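Flinard Small Parts Notes
README for the sorting and table work folder

Welcome, and thanks for opening this one first. This folder holds the notes for Flinard, our slow and rather fond attempt to write down how people handle little things at a table: picking them up, turning them over, passing them along, putting them back where they belong.

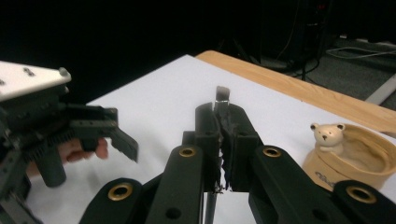
We began in March with a shoebox of odds and ends and a vague idea that small flat things are harder to deal with than they look. A coin on a bare table is a nuisance. So is a washer, a key blank, a dead button battery or one of those little plastic tags off a bread bag. You slide it to the edge, or you wet a fingertip, or you give up and tip the whole table. We wanted a place to keep all of those habits together, with enough detail that someone else could sit down and follow along.

What's in the folder

notes/ - the written notes, one plain text file for each sitting. Some are long and some are three lines, depending on how chatty the writer felt.
items.csv - the list of small things, with a short name, a colour, a rough shape and the tray it lives in.
layouts/ - simple sketches of how the table was set out.
words.txt - our spelling and naming list. Please read it before adding anything!

There are 500 note files in this release and 15 trays in the item list. A tray can be anything with a lip on it, and yes, one of them used to be a baking dish.

How the columns work

item_name is the everyday name. Write "grey clip" and leave the catalogue number for the comments column, if you happen to know it.
shape is one of flat, round, long or awkward. Awkward is a perfectly good answer, and we use it a lot.
tray is the home tray, even if the thing was found somewhere else that day.
surface is what it was resting on: bare table, paper, cloth or tray.
comments is for everything else. Be as wordy as you like in there.

Setting out a table

Clear the table properly first, cups included. If the top is dark or has a busy grain, lay down a large plain sheet and smooth it from the middle outwards, so small things don't hide in a crease. Pale sheets are lovely for dark parts and hopeless for white ones, so keep a coloured one handy too. Leave a bit of overhang if you can spare it, but not so much that a sleeve will catch it.

Put the trays along the far side and keep the near side free for your hands. When two people share a table, agree on who is reaching where before you start. Flat things should be laid down one at a time with a gap between them. If they overlap, write that in the comments, as it changes how people go about lifting them.

Packing up takes longer than you'd think. Go tray by tray, check each against the list, then lift the sheet by its corners and give it a gentle shake over a box. We have found 4 missing screws that way, and an earring.

Known gaps

The Liao trays were relabelled halfway through, so older notes may use the old letters. Anything marked "Moner" in the comments came from the first shoebox and has no proper tray. Shiny things are thin on the ground, and we have hardly any notes on cloth, which we're sorry about. Rindoro, the companion list for kitchen drawers, is kept in its own folder and follows different column names - please don't merge the two.

Adding your own

New notes are very welcome. Keep each one under 2,000 words, use Canadian spelling (grey, colour, centre) and save it as plain text. If you're not sure what to call something, describe it plainly and put a question mark after it, and we'll sort it out together at the next tidy-up.

Last updated Wed 22 October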